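Filed under: Laundry and Linen / Folding

Elastic-waist jeans and the rectangle problem

A standard pair of jeans has a rigid waistband. The band lies flat, both layers are the same width, and every later fold can be squared against it. An elasticated pair removes that reference. The waist contracts to something narrower than the hips below it, the gathers add thickness, and the top edge of the garment stops being a straight line.

I have been revising my folding method since February, when I replaced the bedroom chest with a Rendoda unit. Its drawers are 15 cm deep inside, so anything stored flat has to stay low and anything filed on edge has to be short. My rigid-waist jeans went in without trouble. The elastic ones didn't, and the difference was nearly all at the waist.
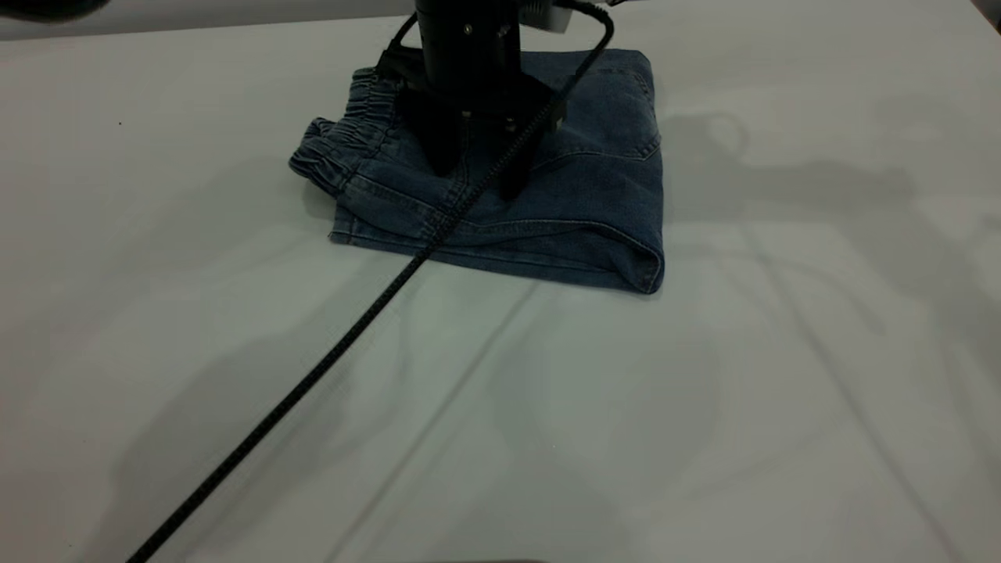
Reading time: 4 min

The target is a compact block with the gathered band at one end and a thick fold along one long side. The band will always curl outward to some degree. I don't try to press it flat. Elastic returns to its relaxed length as soon as the hand comes off, and any fold made while it was stretched will shift when it does.

The sequence I use now:

Lay the jeans face down on a hard, smooth surface. A bed is too soft, and a towel grips the denim and drags the lower layer out of line.

Fold one leg over the other, so the back pockets end up on the outside. Match the outer seams first and the hems second. If the two disagree, trust the seams. Hems on washed denim are rarely level, and an error of a few millimetres there has no effect on the finished block.

Pull the crotch point back in line with the legs. On most cuts it sticks out as a small triangle. Tuck it under before going further, as it is awkward to reach later.

Bring the hems up towards the waist and stop short of the gathers. With a rigid band I would go right up to it. With elastic I leave a gap the width of the band itself, so that the thickest part of the garment carries only its own layers.

Fold once more, or twice for a long leg, smoothing from the middle outwards each time.

The fourth step is where the alignment is usually lost. A leg lifted by its end pulls on everything it is attached to. If the lower section isn't held down, it slides, and the seams that were matched a moment earlier separate.

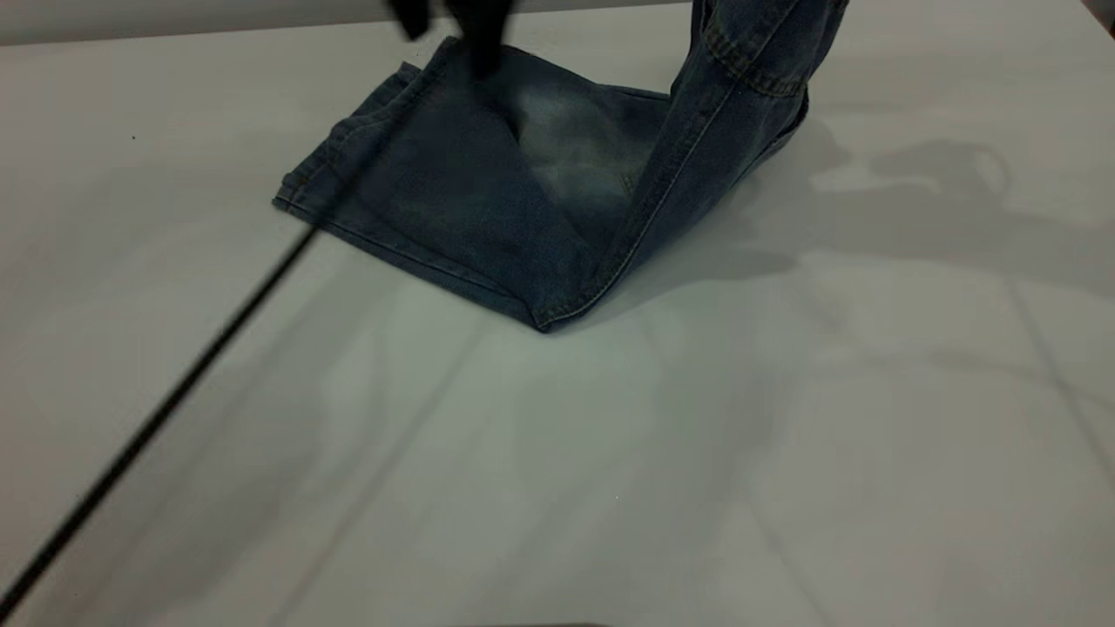

Leg raised, faded section flat on the table.

I hold the flat part near the fold line with one hand and move the leg with the other. The hand holding down should be close to where the crease is wanted. Placed too far back, it lets the fabric ruck up between the hand and the fold, and the crease forms wherever the denim happens to be weakest. On worn jeans that is usually an old crease from the previous fold, so mistakes tend to repeat themselves until the next wash.

Fabric weight also matters. The heavier Tamenik pair I own holds a crease on its own but resists the last fold. A lighter pair folds easily and opens again in the drawer. For the lighter ones I put the final fold at the bottom, where the weight of the block keeps it shut.

The waistband needs separate treatment. Before the first fold I run a thumb along the inside of the elastic to turn out any section that has rolled over. Bands with a line of topstitching through the gathers are easier to check, as the thread should follow the curve of the band without crossing itself.
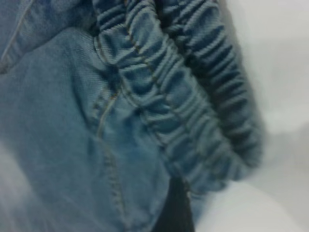
If the front and back layers of the band differ in length, I let the surplus sit at the open end. Forcing both layers to finish together produces a twist, and a twist at the waist travels down into the hip and shows up as a diagonal ridge under the pocket. I spent several evenings blaming the pocket for this.

I also tested picking the whole garment up from the centre and letting it drop into shape, a method suggested in the leaflet that came with my Curkomeck drawer dividers. It may suit T-shirts. Denim gathers into a column while it is held and spreads into overlapping layers as it is lowered, and the layers do not land in any useful order.

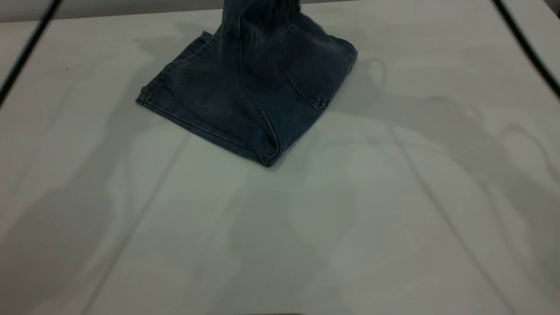
Starting again from flat is quicker than correcting a heap. My rule is to make one attempt at straightening, and if the seams still don't match, open everything out and go back to the first step.

The dividers are set at 80 mm for the elastic pairs. At that spacing the gathered end fits without being squeezed. I file them with the band facing the back of the drawer and the smooth fold upwards, so a pair can be drawn out without catching its neighbour. The rigid pairs go in the drawer below at a narrower setting, which I haven't finalised.

Next on the list is the Bilyk dungarees, with their straps still unsolved.

Recent posts
Drawer dividers: fixed or sprung
Fitted sheets, second attempt
Does hanging denim stretch the knee?
Measuring a chest of drawers before you buy it
Wool jumpers and the case for shelves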